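Fitting a replacement basin waste and trap under a wall-hung vanity. Notes as I go, short posts, mostly for my own records. 1/16 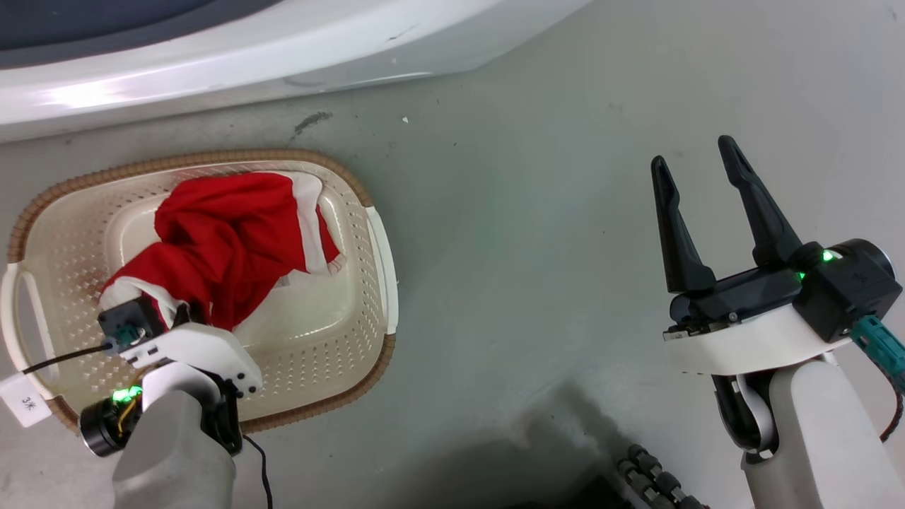 Cream basket, brown rim, one red garment with white trim.

2/ The unit is a Drateck 600 wall-hung, two drawers, ceramic basin on top. The top drawer has a U-shaped cut-out for the trap. That cut-out decides almost everything else in this thread.

3/ The old trap was a standard bottle trap, 1 1/4 inch inlet, 32 mm outlet. It wept at the upper nut. Someone before me had wrapped PTFE tape round the threads. Tape on a compression nut does nothing useful, as the seal is made by the washer and not by the thread.

4/ Before taking anything apart: isolate the basin taps, put a washing-up bowl under the trap, take both drawers out. Drateck runners release with a plastic lever on each side, under the drawer front. Push both in at once and lift.

5/ The basin has an overflow, so it needs a slotted waste. An unslotted waste will fit the hole and will seal perfectly well, and the overflow channel will then have nowhere to drain to. Check for the small hole near the rim before ordering.

6/ I bought the Cekis slotted click-clack in brushed finish. The packaging says it suits basins up to 45 mm thick at the outlet. Mine measured 38 mm. If yours is over the limit, the back nut will catch two threads and feel tight. It isn't.

7/ Seating the waste. Foam washer under the flange, tapered rubber washer underneath with the taper facing up, then the plastic washer, then the back nut. Slots lined up with the overflow channel. Hand tight plus a quarter turn with a grip wrench.

8/ On sealant: a thin bead of neutral-cure silicone under the flange if the ceramic is uneven. The Cekis sheet says none is needed. The flange on mine rocked very slightly when dry fitted, so I used it. Acetoxy silicone (the vinegar smell) can mark some brushed finishes.

9/ Trap choice. A bottle trap won't clear the drawer box on this unit once the new waste is in, as the Cekis tail is longer than the old one. I changed to the Okafor space-saver, which runs flat to the back wall and leaves the drawer alone.

10/ The space-saver has 4 compression joints against three on the old bottle trap. More joints means more places to leak. Each pipe end wants to be cut square and deburred, and pushed fully home, then drawn back a couple of millimetres before the nut goes down.

11/ Fall on the waste pipe. I have 18 mm per metre back to the wall, which is acceptable. Steeper isn't better on a long 32 mm run - the water can pull the trap seal out behind it and you get a gurgle and then a smell. My run is some 3000 mm to the stack, which is the limit of what I'd want without an air admittance valve.

12/ Noemi Halvorsen asked whether an anti-vac trap would do the same job as the valve. For a single basin, yes, in most cases. It is noisier. It also needs clearance above the valve cap, so measure up to the underside of the drawer first.

13/ Testing. Plug in, fill to the overflow, leave it for 10 minutes, wipe round the back nut with dry tissue. Then release the lot in one go and run the tissue round every joint. A slow trickle from the tap tells you very little about a joint.

14/ Result: one joint damp, at the wall end. The washer had rolled as I tightened the nut. Took it apart, smeared silicone grease on the washer, refitted, tested again. Dry tissue on the second test and again on Saturday morning.

15/ Correction from Booker Dvorak, and he is right: the drawer cut-out on the 500 mm version of this unit is narrower than on the 600, and the Okafor won't clear it unless the trap is turned to the left. Urumdale do a slimmer one, but its outlet is push-fit, so check it against the pipe you have. Solvent-weld and push-fit 32 mm pipe differ in outside diameter.

16/ Parts list: Cekis slotted click-clack waste, Okafor space-saver trap 32 mm, one length of 32 mm solvent-weld pipe, 4 pipe clips, silicone grease, neutral-cure silicone. Tools: grip wrench, fine-tooth saw, deburring tool, spirit level. The tap tails are next, once the flexible hoses turn up. Mine are 300 mm and I need 500.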